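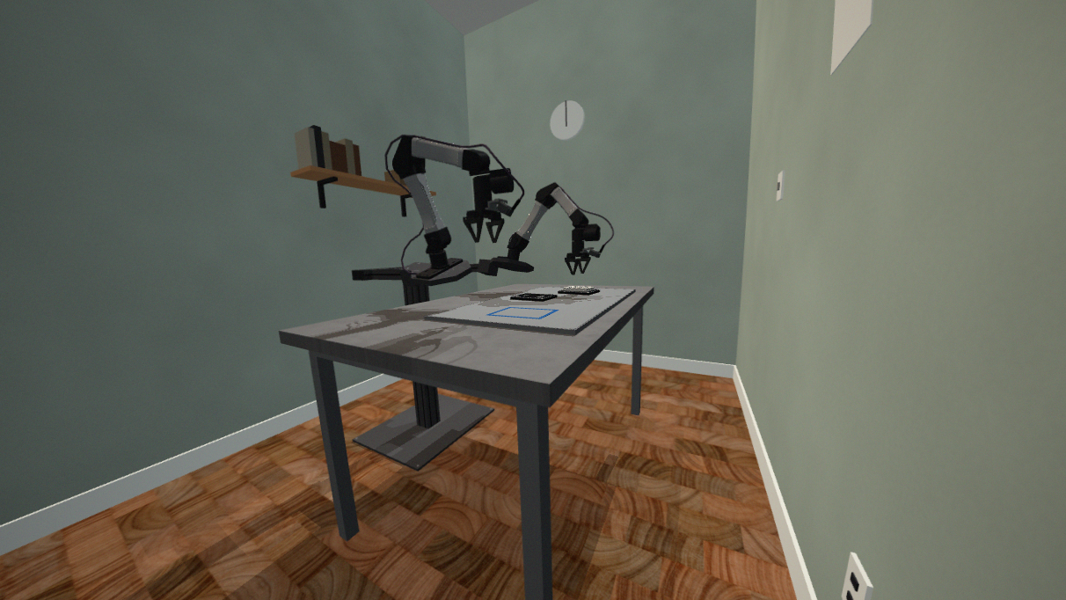 Evening all, Bit-na here. I've finally sorted the changing room for Saturday's netball at Serkascombe — it's the small one with the parquet floor, so please take your muddy trainers off at the door. Kit bags can go under the grey table, bibs on top. First centre pass is at 1416, and I'm still cross about that draw.

On Tuesday, A-yeong Gil wrote:

> Can someone else play goal defence? My ankle's not right, and Hwa-young did so well there in May.

Hwa-young says yes, hooray! Do come and shout at us anyway, A-yeong — we need seven on court and plenty of noise.

Bit-na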